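4.3 Running the suture exercise

Before you start, finish the arm calibration in section 4.2. The Luvgate trainer will not enter exercise mode until both arms report ready.

1. Clamp the practice pad to the base. Tighten both side screws by hand.
2. Load the upper arm with the grasper and the lower arm with the needle driver. Each one clicks when it is seated.
3. On the console, open Exercises and choose Interrupted Stitch.
4. Set the force limit to 6. Leave it there for your first 300 stitches — the counter is on the Status page.
5. Press Start and hold the foot pedal down. Release it at any time to stop both arms.

Caution: Keep fingers away from the pad while the pedal is down.

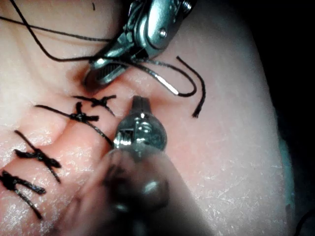 Thread tension is set separately for each arm, under Settings > Tension. Raise the grasper value one step at a time and tie a test knot after each change. Let the thread hang in an open loop from the grasper before you bring the driver in. Place stitches straight across the cut, evenly spaced, like the four black knots along the left side of the pad. The pad may bulge a little between stitches. If it puckers hard, lower the tension by one step.

6. Trim the tails and press Save. The session is stored under your user name.
7. Park both arms before you unclamp the pad.

Note: Error 369 means the driver has lost its home position. Release the pedal, choose Home All, and go back to step 3. If the error comes back, write down the serial number and contact the Fluteo service desk in Riihimäki.

Note: Replacement pads are sold under part number 1099. Pads from the older Skinano kit also fit, but they are thinner — set the force limit to 4.

Section revised June 2022. Text: Anneli Kauppinen. Checked by Vicente Yáñez.

6 comments
Shares: 0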